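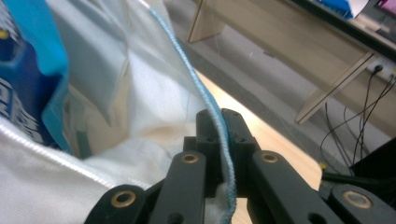 Keeping Picture Books in Good Shape at Home

Board books can take a beating. Paper-page picture books and poetry collections need a little more help, and most of it takes a few minutes.

Wiping covers
Use a barely damp cloth on glossy covers and dry them right away. Matte covers show water marks, so use a dry cloth or a white eraser. Don't spray anything directly on a book.

Torn pages
Household tape turns yellow and lets go after a few years. Buy a roll of document repair tape and cut the piece a little longer than the tear. Line up the edges, lay the tape from the inside margin outward, and press with the back of a spoon. Trim the extra.

Loose pages
Run a thin line of white craft glue along the inner edge with a toothpick. Slide the page in, put wax paper on both sides, and leave the book under something heavy for 8 hours. Overnight is easiest.

Sticky spots
Jam and syrup come off board books with a cloth wrung out in warm water. On paper, let the spot dry first, then lift it with a dull butter knife. You won't get all of it.

Musty smell
Stand the book open in a lidded bin with a cup of baking soda next to it - not touching the pages - and check it after about 6 days. Secondhand books sometimes need another round.

Shelving
Big picture books lean and warp if the shelf is half full. Fill the gap with a bookend or a box. Very tall ones can lie flat, but keep the stack low enough that a child can pull one out without bringing down the rest. Shelves on an outside wall get damp in our house from October on, so I leave a finger's width behind the books.

Bedtime books
We keep two out at a time in a basket by the bed and swap them when the kids ask. The rest stay on the shelf, and the spines last longer.

- Afroza Akanda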